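거실 한쪽을 로봇에 내준 집

종이 한 장 접는 게 뭐가 어렵냐고요? 저도 시작할 때는 그렇게 생각했어요. 손으로 하면 3초면 끝나는 일이잖아요. 그런데 그 3초짜리 일을 로봇 팔 두 대한테 시켜 보겠다고 벌써 몇 달째 매달려 있습니다. 주말은 다 날아갔고, 전기 요금 고지서는 무서워서 반으로 접어 서랍에 넣어 뒀어요(이건 제가 직접 접었습니다, 아주 잘 접히더라고요).

프로젝트 이름은 Loltow예요. 별 뜻은 없어요. 새벽에 폴더를 새로 만들면서 자판을 대충 두드렸는데, 발음해 보니 은근히 입에 붙어서 그대로 쓰고 있습니다. 목표는 소박해요. 종이를 집어서, 모서리를 맞추고, 반으로 접고, 꾹 눌러 주는 것. 로봇 팔은 문을 닫는 연구실에서 나온 중고를 샀고, 그리퍼는 동네 공유 공방인 Somstead 회원들 단톡방에서 수소문해 구했어요. 작업대는 알루미늄 프로파일을 주문해서 직접 조립했는데 첫 주문에서 길이를 20밀리미터 잘못 재는 바람에 한쪽을 통째로 다시 시켰습니다. 도면에 적을 때 분명히 두 번 확인했는데 두 번 다 똑같이 틀렸더라고요!

조립은 이틀 걸렸고, 수평 맞추는 데 또 하루를 썼어요. 마룻바닥이 생각보다 평평하지가 않아서 다리마다 높이를 따로 조절해야 했거든요. 수평계를 올려놓고 볼트를 반 바퀴 돌리고, 다시 보고, 또 반 바퀴 돌리고. 그날 저녁엔 젓가락질하기도 귀찮았습니다.

맨 슬랫 위에서는 종이가 영 말을 안 들었어요. 홈 때문에 손끝이 종이 밑으로 들어갔다가 턱 걸리고, 종이는 홈 방향으로 쭉 미끄러져 도망가고. 고무 매트도 깔아 보고 펠트도 깔아 봤는데 고무는 너무 붙잡고 펠트는 보풀이 묻었어요. 결국 집에 있던 천을 이것저것 꺼내 깔아 보다가 고흐풍 밤 풍경이 찍힌 큼직한 천까지 왔습니다. 적당히 미끄럽고 적당히 푹신해요. 게다가 파란 바탕에 흰 종이라 눈에 확 들어오니까 카메라로 모서리 찾기도 한결 수월합니다.
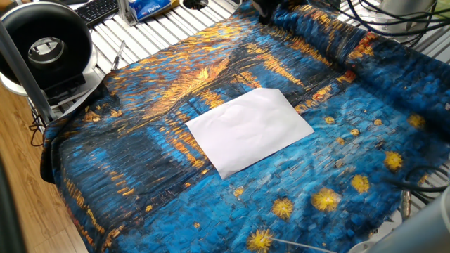 밤 풍경 천 위에 놓인 흰 종이 한 장. 왼쪽 위 슬랫에는 펜이 놓여 있다.

그런데 천을 깔면 새 고민이 생겨요. 주름이요. 천에 주름이 지면 그 위의 종이도 살짝 들뜨고, 높이가 조금만 달라져도 손끝이 허공을 집거나 반대로 천까지 같이 물어 버립니다. 천까지 물린 채로 팔이 올라가면 정말 볼만해요. 마술사가 식탁보 빼는 것처럼 다 딸려 올라갑니다. 다림질도 해 봤죠. 한 시간쯤 지나니 도로 구겨져 있었어요. 그래서 지금은 생각을 바꿔서, 주름이 있는 상태 그대로 연습시키고 있습니다. 어차피 세상 식탁보가 다 빳빳한 것도 아니고요.

제어 프로그램은 Veko라는 이름으로 제가 따로 짜고 있어요. 거창한 건 아니고, 팔 두 대의 동작을 기록했다가 다시 돌려 보고 고치는 도구입니다. 처음 버전은 코드가 4000줄이나 됐는데 그중 절반은 제가 왜 썼는지도 모르겠더라고요. 4월에 마음먹고 싹 갈아엎었고, 그 뒤로는 최소한 어디가 고장 났는지는 알 수 있게 됐습니다. 직장 다니면서 밤에 짜는 코드란 게 그래요. 졸면서 쓴 줄은 티가 나요.

제일 오래 붙잡고 있던 건 접기도 아니고 그냥 집기였습니다. 납작하게 누운 종이는 잡을 데가 없잖아요. 사람은 손톱이나 손가락 끝으로 가장자리를 살살 밀어서 띄우는데, 우리가 그걸 얼마나 무심하게 하는지 이번에 처음 알았어요. 저는 제 손을 휴대폰으로 찍어서 느리게 돌려 봤거든요. 검지가 살짝 누르고, 당기고, 종이가 조금 뜨면 그 틈으로 엄지가 쏙 들어가더라고요. 신기해서 그날 저녁 내내 영수증만 집었다 놨다 했습니다.

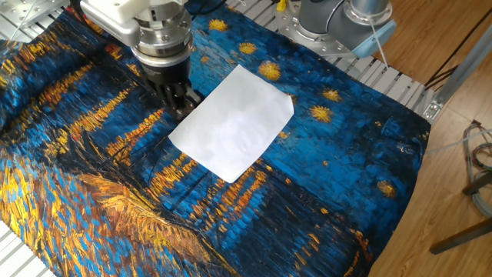

검은 그리퍼의 손끝이 종이 왼쪽 가장자리에 닿은 모습.

누르는 힘을 맞추는 게 관건인데, 세게 누르면 종이가 구겨지고 약하면 손끝만 혼자 미끄러져요. 하룻밤에 83번을 돌려서 제대로 집은 게 24번이었던 날이 있습니다. 그날 저는 혼자 박수를 쳤어요! 누가 보면 그게 뭐가 좋냐고 하겠지만 그 전날은 한 손으로 셀 수 있었단 말이에요. 기록장에는 그날 칸에 별표까지 그려 놨습니다.

모서리를 노리는 쪽이 가장자리 한가운데보다 나을 때가 많다는 것도 그즈음 알았어요. 가운데를 집으면 종이가 불룩하게 휘면서 양옆이 축 처지는데, 모서리는 한 점만 잡아도 방향이 잡힙니다. 대신 조금만 빗나가면 아예 못 집어요. 그래서 손끝을 내리는 위치를 조금씩 옮겨 가며 지루한 표를 만들었죠. 표 이름은 Hopkin 표예요. 이것도 뜻은 없습니다, 폴더 이름 짓는 제 버릇이 원래 이래요.
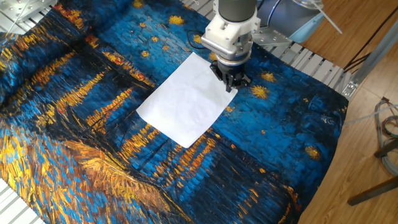

그 정도로 종이 한 장에 매달릴 거면 흡착 패드를 달지 그러냐고, Somstead 단톡방에서 한 회원이 물었습니다. 공장에서는 얇은 걸 그렇게 많이 집는다면서, 구멍 없는 종이라면 하루 만에 끝날 일이라고요. 맞는 말이라 잠깐 흔들렸어요. 장바구니에 펌프까지 담아 놨거든요. 그런데 저는 손가락으로 집고 싶은 거예요. 종이가 되면 다음은 손수건, 그다음은 양말로 가 볼 생각인데 거기까지 같은 손으로 가 보고 싶달까요. 그렇게 답장했더니 양말은 짝 맞추는 게 더 어려울 거라고 하더라고요. 그건 저도 못 하는 일입니다.

비슷한 걸 집에서 해 보려는 분이 계시면 케이블 정리만큼은 미리 하시라고 말하고 싶어요. 저는 팔이 움직이는 범위를 머릿속으로만 그려 보고 선을 대충 늘어뜨렸다가, 팔꿈치 관절에 선이 감겨서 비상 정지를 누른 적이 있어요. 비상 정지 버튼은 꼭 손 닿는 데 두세요. 멀리 있으면 버튼까지 뛰어가는 동안 별생각이 다 듭니다. 팔이 도는 동안에는 작업대 안으로 손을 넣지 마시고요, 종이가 비뚤어져서 답답해도 일단 멈추고 고치세요.

지금은 두 번째 팔을 맞추는 중이에요. 한쪽이 모서리를 들면 다른 쪽이 반대편을 눌러 줘야 하는데, 둘의 박자가 영 안 맞습니다. 한 대가 기다려 줘야 할 때 먼저 가 버려요. 다음 주말에는 기다리는 시간을 조금 늘려서 다시 돌려 볼 거고, A4 용지도 한 묶음 더 사 놨습니다.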